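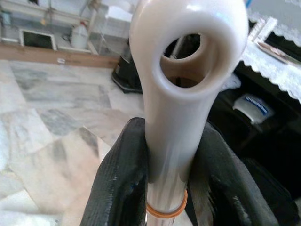 Disputing a large water bill after a meter replacement

Community Help > Household and Property > Utilities and Billing
Asked October 5, 2022
3 replies. This topic is closed to new replies.

I am writing on behalf of the owners of a two-unit residential building in Fandham. The building is served by the Olterholm Water District and has one meter for both units. Water is included in the rent under both leases, and the owners receive and pay the bill.

The bill for the most recent two-month period is $902. The bill for the period before it was $103, which is typical for the building. The number of residents has not changed. There is no pool, no lawn irrigation, and no business use at the address.

The consumption shown on the new bill is 76 units. The previous bill showed six units. The District defines one unit as one hundred cubic feet of water. The new bill also carries the letter "A" beside the current reading, where earlier bills carried the letter "E." We understand these to mean "actual" and "estimated," although the back of the bill does not explain them.

The meter was replaced during the billing period. The owners received a door notice stating that the work had been completed, but the notice did not record the final reading of the old meter or the first reading of the new one. The old meter was taken away by the contractor.

Both households have been asked whether they noticed a leak or any unusual use, and both have said that they did not. The water heater closet and the crawl space were inspected by the owners and no standing water was found.

We would be grateful for guidance on the following matters. Are the owners required to pay the full amount while the bill is in dispute? What records should be requested from the District? Is it reasonable to ask for a payment plan at the same time as a review, or would that be taken as an admission that the charge is correct? The due date is three weeks from now and we would prefer to send one complete letter.

We have telephoned the District once. The representative stated that the reading was "verified" and offered no further detail.

Reply 1
Member, Fandham

The same thing happened at our address after the meter change. It was a catch-up bill. They had been estimating for a long time and then charged for all of it at once. We paid it. I would not expect much from the telephone line, you need to put it in writing. I do not recall which form was used.

Reply 2
Member, Utilities and Billing section (marked as most helpful)

The letter codes on the bill deserve attention before anything else. If the earlier bills were estimated and the new one is based on an actual reading, the 76 units may include water used during earlier periods. The total could then be correct as a measure of water while still being wrong as a bill for two months. Those are separate arguments and they should be set out separately in the letter.

Please gather every bill for the service address going back at least two years. If paper copies are missing, most account systems allow them to be downloaded, and the District should be able to supply the rest. Prepare a simple table with one line per bill, showing the service dates, the previous reading, the current reading, the reading code, the units charged, and the amount. Check that the closing reading on each bill matches the opening reading on the next. A gap or overlap between two bills is the kind of error that can be corrected without much debate.

The meter replacement is the second issue. A bill that covers a replacement should be made up of two parts:

Old meter: removal reading minus last billed reading
New meter: current reading minus installation reading

Ask for all four of those readings, with dates. Ask also for a copy of the work order and any photograph of the old register taken at removal. Some contractors are required to take one. If the two meters record in different units, such as gallons and cubic feet, ask the District to state the conversion used. A mistake at this step can multiply or divide consumption by a large factor, and the resulting bill may still look plausible to a clerk reviewing it on a screen.

The old meter may be held for a limited time after removal. The first written request should therefore ask that it be kept, and if possible bench tested, until the review is complete. Please send that request immediately by e-mail, even if the full letter will take longer. I note that a residential meter generally slows with age and under-records. A test may not help the owners, and they should decide whether they want one with that in mind.

With regard to leaks, I would suggest a check using the new meter. Arrange for both households to use no water for two hours. Write down every digit on the register at the start and at the end, and note whether the small flow indicator is moving. If the register advances, close the supply valve at each toilet and repeat the test. A toilet that refills at intervals can use a great deal of water without leaving any on the floor, and residents frequently become accustomed to the sound. Dye tablets or a few drops of food coloring in the tank will show whether water is passing into the bowl. Please also look at outdoor faucets and at the ground above the line between the meter and the building.

Record the result even if nothing is found. A dated statement that the register did not move for two hours is useful evidence that there was no continuous leak on the day of the test. It does not establish what happened earlier in the period, and the letter should not claim that it does.

As to payment, the rules are local. You will need the District's published terms of service, which may be called the rate ordinance, the service rules, or the customer policy. Look for the headings "billing disputes," "back billing," and "leak adjustment." The points to find are:

The deadline for filing a dispute, and whether it runs from the bill date or the due date
Whether service may be shut off while a dispute is open
Whether the undisputed part of the bill must still be paid on time
How far back the District may bill for water that was estimated too low
Whether a rate tier was applied as though all of the water had been used in one period

The last point is often missed. Where the price per unit rises with consumption, placing many months of water in one period may push most of it into the highest tier. Even where the full quantity is owed, it is reasonable to request that the units be spread over the months in which they were used and charged again at the tiers that would have applied.

Where the rules permit it, customers commonly pay an amount equal to their normal bill by the due date and state in writing that the payment is for the undisputed portion. In your case that would be $103. Please do not do this without first reading the rules, as a partial payment may be treated as a late account in some places.

A request for a payment plan may be made in the same letter. I suggest the wording: "This request is made without conceding that the amount billed is correct." The District may have its own form of agreement, and the owners should read it for any statement that the balance is accepted.

A short letter will be read more carefully than a long one. The following outline may be adapted.

Account number and service address
Bill date, amount, and due date
A statement that the bill is disputed and that a written review is requested
The specific records requested
The result of the two-hour test, with the date
The correction requested
A request that no late charge or shutoff be applied during the review
A telephone number and mailing address for reply

Send the letter by a method that provides proof of delivery and keep a copy with the attachments. Note the date, time, and content of every telephone call, including the one already made. You may also ask what was meant by "verified." In some offices the word means that a person returned to the meter and read it again. In others it means only that the software accepted the number.

Finally, the owners should not seek to recover any of this amount from the residents without reviewing both leases. Where water is included in the rent, a high bill does not by itself change that term.

Reply 3
Member, Zevport

The reply above is thorough and I would add only a few remarks from the Whitlock side of the District, where the meters were changed in February.

Our review request was returned once for want of the account holder's signature. If you are writing for the owners, include a signed authorization from at least one of them. The office will not discuss the account with a representative otherwise.

The counter staff were able to print the meter history while we waited. It was a single page and it contained the removal reading. This was quicker than the records request, which had still not been answered when our matter was closed.

In our case the estimates had been too low for four consecutive bills. The quantity was upheld and the tier charge was recalculated. The reduction was worthwhile, although the bill remained considerably higher than usual. We were given twelve months to pay without interest. I cannot say whether the same terms are offered to owners of rental property.

Related topics in this section
Reading a water meter with a digital register
Shared meters and lease terms
How to request a leak adjustment
Estimated bills: what the codes mean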